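Print this page | E-mail this page to a friend

Workshop Tips: Planning the Money for a Small Robot Arm

Many people with a small workshop write to ask if they should buy a robot arm for loading, holding and sorting of wooden parts. My answer is usually yes, but plan first and buy later. I made my own budget two times, and the first one was wrong in almost every line. These are the tips which I wish I had on paper before I called the first seller.

Start with the part, then look at the arm. Take the piece which you handle most often and write down its weight, its thickness and the shape of its edges. If you make chairs, trays or small cabinets, you have straight parts and curved parts, and both must be held without damage. The seller will ask for the weight. He will often forget to ask for the shape, so you must tell him.

Write the budget in separate lines. In my case the arm from Gimport was 3,386 dollars. I believed this was the price of the project, and it was only the price of the arm. The gripper was 776 dollars more. My whole limit was 4,000, so I was already over it before I had a stand, a cable or one hour of help. Please add the two numbers before you sign, and not after, as I did.

Ask what is in the box. Some offers include the controller and the stop button, and other offers show them on a second page with small letters. Flillia sends a clear list if you ask by e-mail. On the telephone I received three different answers, so I recommend the e-mail.

Do not save on the fingers. The fingers are the part which touches your work, and with wood this matters very much. A wide flat finger is good for a board with straight sides. For a curved handle or an arch you may need another shape, or soft pads. Buy the pads together with the gripper, because later the delivery costs more than the pads.

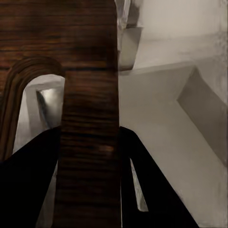
Pearce wrote to me that the line for fingers should be doubled for anybody who works with hardwood: I wore out my first pads before the end of July, and I had no spare ones, so the arm stood still for nine days while I did everything by hand. Put a second set in the first order. Also ask if the fingers from another maker fit on your gripper, because mine did not, and I paid for an adapter.

I agree with this, and I have added spare pads to my own list. The question about the adapter is also a good one. Ask it in writing.

Try the task in simulation before you pay. Many sellers now have a program where you can put in your part and see the gripper close around it. It will not tell you everything. A drawn board has no sticky resin and no dust on it. But you can see if the opening of the fingers is wide enough and if the arm will hit a shelf when it comes to the part from the side. I used the Pilodov planner for one evening and changed my mind about the size of the arm.

Measure the place. Draw the reach of the arm on the floor with chalk, then walk around it with a long board in your hands, like you do on a normal working day. If you must step over the chalk line, the place is too small or the arm is too big. Count also the cost of moving a shelf or a power outlet. An electrician on Saturday is more expensive.

Keep money for learning. The first weeks are slow. You will drop parts and you will squeeze some of them too hard. Use scrap pieces for this time, and write the lost hours in the budget as a real cost.

Think twice about used equipment. A used arm can be a good buy if the seller shows it working with a load, and if the software can still be updated. A used gripper I would not buy without trying it on my own part. Ask for the hours of work and for the last date of service. If the seller does not know, make your offer lower or go home.

Last point, the insurance. Call your company before the delivery and say which machine you will have. Mine wanted a copy of the manual and a short description of where the stop button is placed. It took me one morning and there was no extra charge, but the answer came by post and I had to wait for it before I could switch on the arm.

Print this page | E-mail this page to a friend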